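Manutenção da Casa para Principiantes
Apontamentos da sessão 4 – Caleiras, tubos de queda e a água que vem do telhado

Bem-vindos de volta! Na última sessão ficámos a meio da conversa sobre telhas partidas e prometi que hoje descíamos um bocadinho, até à beira do telhado, que é onde começam muitas das manchas de humidade que depois nos aparecem na sala. Quem faltou na terça-feira pode pedir os apontamentos à Aoife Sheehan, que os tem todos muito bem arrumados (melhor do que os meus, confesso).

Uma caleira tem um trabalho simples: apanhar a água que escorre do telhado e levá-la para longe das paredes e das fundações. Quando entope, a água transborda, corre pela fachada abaixo e vai-se acumulando junto à base da casa. Na moradia da rua Egan, que alguns de vocês visitaram comigo, o reboco já se soltava à mão por baixo de um canto onde a caleira transbordava há uns bons invernos.

Quando limpar

Duas vezes por ano chega para a maioria das casas: uma no fim do outono, depois de cair a folha, e outra na primavera. Se tiverem pinheiros por perto, contem com mais uma ou duas visitas, porque a caruma entra por todo o lado e faz uma espécie de feltro que a água não consegue atravessar. 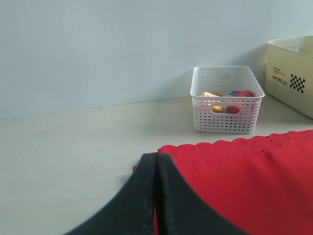

Comecem sempre pela ponta do tubo de queda e vão-se afastando dele, tirando os detritos com uma pazinha de plástico para um balde pendurado no escadote. Só no fim se passa a mangueira, com pouca pressão, e é nessa altura que se percebe se o tubo escoa bem. Se a água subir e ficar parada, o entupimento está mais abaixo, quase sempre no cotovelo. Desmontem o cotovelo antes de se porem a empurrar coisas lá para dentro – já vi muito tubo rachado por impaciência.

A inclinação

Para um troço vulgar, usamos neste curso 4 milímetros de queda por metro. Estiquem um fio de uma ponta à outra e meçam em cada suporte. Um suporte cedido cria uma barriga, a barriga guarda água, e a água parada pesa bastante mais do que parece.

Juntas e remendos

Uma junta que pinga limpa-se, seca-se muito bem e só depois leva vedante novo, por dentro. O Tomás Hennessy perguntou se podia aplicar por cima do antigo. Poder, pode, mas vai voltar a subir ao escadote antes do Natal!

Para a próxima sessão

Deem uma volta à vossa casa num dia de chuva, de guarda-chuva na mão, e apontem onde a água cai fora do sítio. Tragam um esboço, mesmo que fique torto. Vamos falar de ralos e de drenagem no jardim, e começamos às 10h em ponto.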